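Search these notes Search Advanced search

Drawing from Observation, Handout 7: Light, Shadow and Soft Edges
By Maham Ghauri
31 March 2019

Welcome back! In February we worked almost entirely in line, and some of you got very good at it. Now we get to the part I love most – tone. Once you start seeing shadows as shapes with their own lights and darks, you won't be able to walk down a street without staring at the sidewalk (I can't, anyway).

First, some terms. A form shadow is the dark side of an object, the part turned away from the light. A cast shadow is what the object throws onto something else. Most cast shadows have two parts: the umbra, where the light is fully blocked, and the penumbra, where only some of it is. A small, bare bulb gives you a narrow penumbra and a crisp edge. A big window or a cloudy sky gives you a wide one, and the shadow melts away at the sides.

Distance matters too. Hold your pencil flat against the paper and its shadow is tight and dark. Lift it slowly and watch the edge spread and the middle get paler. Try it right now, it's wonderful! 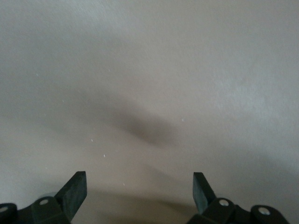 Fig. 1. Soft shadow on a gray surface: darkest at the core, fading outward.

Beginners tend to outline a shadow and fill it in. Please don't. Start from the darkest spot and work out with lighter and lighter pressure, then squint and compare. And remember that the ground around a shadow has its own tones – a plain tabletop is hardly ever one flat gray, and it often shifts warmer or cooler as it moves toward the light.

Homework: one egg, one lamp, one sheet of paper. Make three drawings with the lamp at three distances, ten minutes each. Use a 2B and a 6B, and leave the eraser in your bag for the first two. Bring all three to the Golldale room, even the one you hate.

Next handout: reflected light.

Contact: Maham Ghauri, Golldale drawing class
© 2019 Maham Ghauri Back to top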